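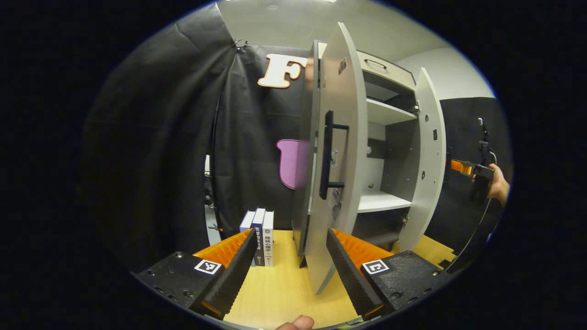 Light gray cabinet with its doors open, on a wooden tabletop.

Exhibitor Services Help Desk
Ticket 205: Artist cannot submit table application; portfolio upload fails
Event: Jerkport Comics and Illustration Fair
Opened by: Brigitta Eder, exhibiting artist, Idisville
Opened: 11 Oct 2020
Category: Artist Alley, online application
Priority: Normal, raised to High on second contact
Status: Closed

Original request

The applicant reports that she is unable to complete the application for a shared table in the Artist Alley. The form accepts her contact details, seller's permit number and table preference. When she reaches the portfolio page and adds her sample work, the progress bar fills and the page returns to the beginning of the section with no message. The samples are not saved. She has tried the upload on two computers and states that the same files were accepted by another show in June.

The applicant also asks whether the deadline will be held for her while the matter is under review.

First response, Help Desk

Thank you for contacting Exhibitor Services. Your place in the review queue is protected from the time a ticket is opened, and no late fee will be charged while the ticket remains active.

Please confirm the following so that we can continue:
The number of samples you are attempting to upload. The portfolio page accepts up to five.
The file type of each sample. JPG and PNG are accepted. Layered files and PDF booklets are not.
The browser in use.
The name of the studio or business as entered on the first page of the application.

Applicant reply

The applicant confirms five samples, all JPG: three prints, one comic page and one convention banner design. The studio name was entered as "Bachmann & Eder," as she shares the table with a partner under that name. She exported the files at 300 dots per inch, as requested in the Artist Alley guidelines. She used the standard browser on both computers and has no extensions installed.

Log entry, Help Desk

Test application created with the same studio name and placeholder artwork. Upload completed without error. Studio name changed to include an accented letter, then a slash. Upload completed in both cases. The ampersand is therefore not the cause.

Requested the applicant's own files by e-mail. Four of the five were accepted on the test application. The fifth, the banner design, caused the page to reset as described. The remaining four were then lost from the section, which explains why the applicant believed that none of her work was being accepted.

Log entry, Help Desk

Banner file examined. It was saved in CMYK color for the print shop. The portfolio page converts each sample to a small preview for the jury, and the preview tool does not read CMYK files. It should display a message asking for an RGB copy. No message is displayed. Passed to the web contractor, Dernen, with the file attached and the applicant's permission noted.

Second contact, applicant

The applicant asks for an update and notes that her table partner must book travel. She further asks whether she may remove the banner and submit with four samples. Priority raised to High.

Response, Help Desk

You may submit with four samples. The jury does not score an application lower for having fewer than five. If you would prefer to keep the banner in your portfolio, please follow the steps below.

Open the banner in your drawing or photo software and save a copy under a new name. Do not overwrite the print file.
Change the color mode of the copy to RGB.
Export the copy as a JPG at 100 percent quality. Colors may look slightly brighter on screen. The jury is aware of this and does not compare the sample with the printed piece.
Sign out of the application, sign in again, and open the portfolio page from the menu. Do not use the browser's Back button.
Add the four working samples first and select Save Section. Add the banner last and select Save Section again.

Please reply to this ticket once you have finished, whether or not the upload succeeds.

Applicant reply

The applicant reports that all samples now appear on the portfolio page and that she has received the confirmation e-mail. The studio name on the confirmation reads "Bachmann Eder," without the ampersand. She asks that this be corrected before the name is printed in the program.

Log entry, Help Desk

Studio name corrected by hand in the exhibitor record. The confirmation e-mail drops certain characters, and this has been entered as a separate item for Dernen. The program listing is drawn from the exhibitor record and will show the name as the applicant entered it. Corrected confirmation sent.

Log entry, web contractor

Missing message reproduced with the supplied file. A notice has been added that names the rejected file and states the accepted color mode. Samples already loaded in the section are now kept when one file is refused. Change is live on the application site. The e-mail character fault remains open under its own number.

Closing note

The Artist Alley guidelines have been amended to state that portfolio samples must be in RGB color. Artists who prepared samples under the earlier wording do not need to resubmit if their application shows as Received. Questions about jury results, table placement or badge names should be sent to Exhibitor Services as a new ticket. Replies to a closed ticket are not monitored.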